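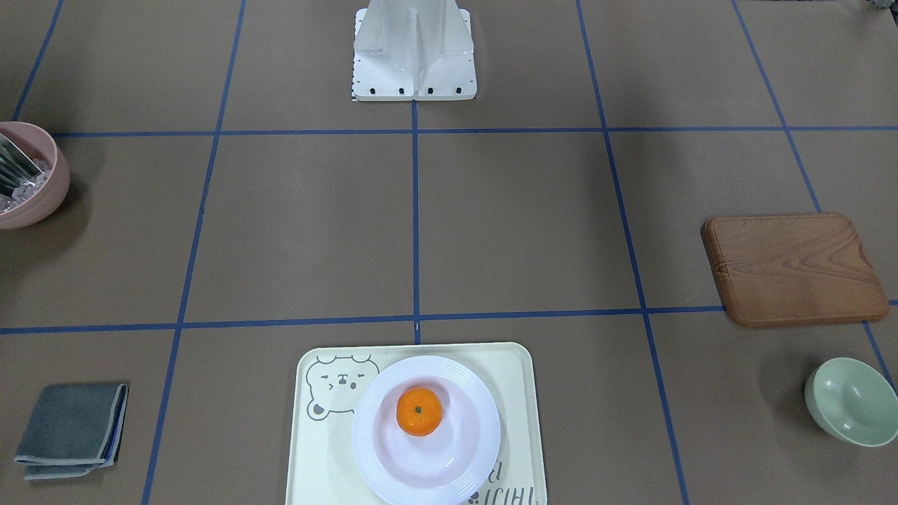

Blue tape on a brown-grey board.

Half the House

My brother and I cleared our mother's house at Jallari in June. We had ten days before the settlement, and he had to be back at work in Batthorpe for four of them, so most of the small stuff fell to me.

The rule was his idea. Anything with a blue sticker was his, anything with a yellow sticker was mine, and anything with both we would talk about. He'd bought the stickers at the newsagent on the way up. By the end of the first evening the lounge room looked like a primary school, and the only thing with both colours on it was the Rüegg.

The Rüegg was a sewing machine, green, in a timber case with a handle. Mum bought it second-hand before either of us was born and made everything on it: school shorts, curtains, the cover for the boat. My brother doesn't sew and neither do I.

"You've got no room for it," he said.

"You've got a daughter," I said.

"She's got no room for it either."

We left it on the sideboard and went on with the kitchen.

When he drove home I stayed in my old room with the electric blanket on. The mornings were cold enough that the ute wouldn't start until the sun got on it. I did the linen cupboard first, then the laundry, then the shelves in the hall where she kept the paperwork. She had kept every rates notice. She had kept the instructions for a Madix heater that went to the tip when I was in high school, and the letter Madix sent her when she complained about it, and a copy of her letter back. Her letter was better than theirs. I put a yellow sticker on the folder.

Behind the folders was a biscuit tin with order slips in it. I knew she took in sewing when we were small, but I'd thought it was a bit of hemming for the neighbours. There were 47 slips for one year alone. She had written down the job, the price and whether it had been paid. Bridesmaid, apricot, taken in at waist. Trousers, two pair, cuffs. Cricket whites, let out again. Some of them had "owing" written on them and then a line through it and no amount, and it took me a while to see that those were the ones she'd let go.

One slip was in a different hand. It said, for the coat, thank you, and there was a 50 dollar note folded inside it, the old paper kind. I don't know why she never spent it. We could have used it that year.

I rang my brother that night and told him.

"What coat?" he said.

"It doesn't say."

"Did she ever make a coat?"

I said she must have. He was eating his tea while he talked and I could hear the news on behind him. He asked if the note was worth anything to a collector and I said I doubted it, it was creased.

"Put it with the machine," he said.

He came back two days before settlement with a trailer. It had rained all night and the driveway was soft, so he left the trailer on the road and we carried everything down to it. The beds went to the op shop. The kitchen table was blue, the chairs were yellow, and he looked at them for a bit and peeled my stickers off and said the chairs might as well go with the table. I took the hall stand instead. We didn't argue about anything. I had been ready to argue, I'd practised some of it in the car.

When we'd finished, the Rüegg was the only thing left in the lounge room apart from the phone. The sideboard had gone by then, so it was sitting on the carpet. He opened the case and turned the wheel by hand. The needle went down and came up. There was still thread in it, dark red, from whatever she'd been doing last.

"Does it go?" he said.

"It went at Christmas."

The power was off at the box and we would have had to go round the side in the wet to turn it on. He went round the side. I heard him kick something over and swear. When he came in he plugged it in next to the skirting board, got down on his knees and pressed the pedal with his hand, and it ran.

"Right," he said.

I found a tea towel in the bin bag by the door and gave it to him. He sewed a line across it, not very straight, and then I had a go.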